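Curkside Bed Cell, Handheld Grippers: Minutes of the Upkeep Meeting
April 24, 2018

Present: cell lead, both handheld operators, bench technician, data checker, stores. Apologies from the Brudden group, who sent written notes that were read under item 3.

1. Minutes of the January meeting

Agreed without changes. One action was carried over (labels for the spare finger sets, stores). All others closed.

2. Finger screws

The bench technician reported on the black fingers. Since January two screws have been replaced on the left finger and one on the right. All three had backed out far enough to be felt with a fingertip. The threads in the finger bodies are good. The threads in one of the brackets are worn and that bracket has been set aside.

The present rule is to check the screws every 100 grasps. The operators said this interrupts bed work more than anything else, as a single cloth task can use up a good part of the count. The bench technician was willing to go to 202, which is the length of a full Saveck task list, provided thread locker is used on every screw and a paint line is drawn across the head. A line that no longer matches up means the tool goes back to the bench.

Agreed: one check per full task list, starting with the next list. The old interval stays in force for any finger set that has not been marked.

The pads were also discussed. They are to be wiped before each list and looked at for lint, mostly at the lower edge where it collects. The pads are not to be scraped. If lint will not wipe off, change the pad.
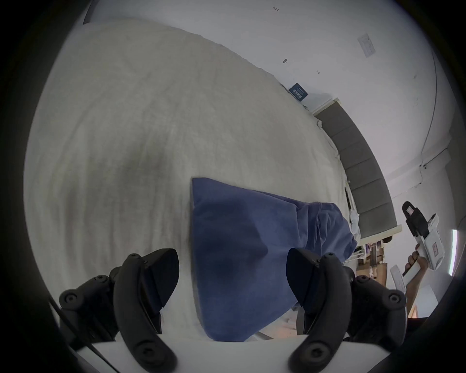 3. Base plate and opening width

Brudden's notes say that their white base plates moved slightly after a drop, and that the fingers then closed off center. Our tools have had one drop in the period, onto carpet. The plate was checked against the flat block and passed.

The bench technician wants the opening width measured after any drop, whether or not the tool seems fine to the operator. One operator asked who signs for it if the bench is closed. It was settled that the operator measures, writes the figure in the log and leaves the tool on the bench shelf until it has been looked at. The spare is used in the meantime.

The spare is currently missing its gauge card. Stores to print another.

4. Cables

The thin cable on the left side of the tool was reported as catching on bedding when the operator reaches low. It has not come unplugged. The bench technician has tried a second clip closer to the plate and found that it made the cable stiff at the point where the hand turns. The clip has been taken off again.

Agreed to leave the cable as it is and route the loose part along the forearm with a soft strap. Operators are to check the plug by hand before starting and again after a break.

The yellow cable on the floor beside the mattress was raised by the cell lead. It should be taped down wherever a person steps over it. The Mohamedi cable covers ordered in January were the wrong width and have been returned. The credit of 238 dollars has come through and stores will use it for the right size.

5. Grip on soft cloth

Most of the time went on this item. The data checker has been marking grasps where the blue cloth slides through the tips on a pull. These are nearly all cases where the operator took a narrow pinch and pulled toward the body at speed. A wider pinch slides less but leaves the cloth bunched, and the next grasp is then harder to find.

The operators tried slow pulls with a narrow pinch during the last session and thought it was better. The data checker agreed but asked that the fingers be fully closed before the pull begins, with a short stop between the two. Without the stop the closing and the pull run together in the log and have to be separated by hand.

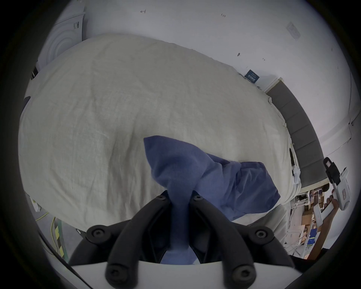
The bench technician pointed out that worn pads give the same kind of slide, so technique should not be blamed until the pads have been looked at. The present set has 2,000 grasps on it. A new set will be fitted and the same cloth used on the same bed, with both operators taking a turn with the black-fingered tool. The result comes back to the next meeting. No change to the written procedure until then.

There was a short discussion about using a stiffer cloth for training new operators. Not agreed. The cell lead may bring it back.

6. Care of the second tool

The white-bodied handheld is in good order. The handle is to be wiped at the end of each session with a dry cloth only. Somebody has been using screen cleaner on it and the spray gets into the seam. The bottle has been moved to the stores cupboard.

7. Actions

Bench technician: thread locker and paint lines on all finger screws. Fit new pads. Scrap or repair the worn bracket.
Operators: soft straps for the cables, pinch test with new pads, drop log to be kept at the bench shelf.
Data checker: send the list of marked slides to the bench, with pad set numbers where known.
Stores: gauge card, cable covers, labels for spare finger sets (carried over again).
Cell lead: reply to Brudden with our plate check and ask which block they use.

8. Any other business

The door to the bench room sticks. Reported to the building office.

Next meeting to be set once the pad test is finished.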